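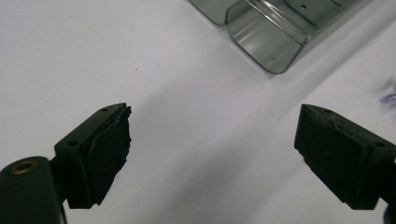 By the Hukimeo Fiction Desk
16 March 2025

Filed under: Short Fiction / Workplace
3 comments | 62 shares

NOTICE OF MAINTENANCE, UNIT 291

The Ondport Works acknowledges receipt of the operator's report concerning Unit 291. The report states that the gripping pads have deteriorated, that the left is torn along its upper edge, and that the unit has begun to hesitate.

The first two matters fall within the schedule. Black rubber pads are to be replaced in pairs. The technician shall release the holders, clean the inner faces, and fit new pads supplied by Dierckx. The brass insert in the mount is to be checked for tightness and otherwise left alone.

The third matter was referred to Drodinell, whose reply is attached. Drodinell advises that the unit has no capacity to hesitate. It closes when instructed to close.

The technician nevertheless recorded a delay on each of 30 test closures. No delay occurred when the grip was empty. It occurred only with the grey plastic trays, and it was longest with those already cracked. The technician's remarks, which exceed the space provided on the form, observe that the former operator of this bench had the same habit, and that she retired in April after many years of colouring within the lines of every procedure but this one.

The remarks have been noted. The technician is reminded that the form is for measurements.

New pads were fitted and the unit was returned to service on the night shift. The delay persists. As no tray has been broken since, the Works does not propose to correct it. The old pads, which ought to have been discarded, have been signed out to a private address.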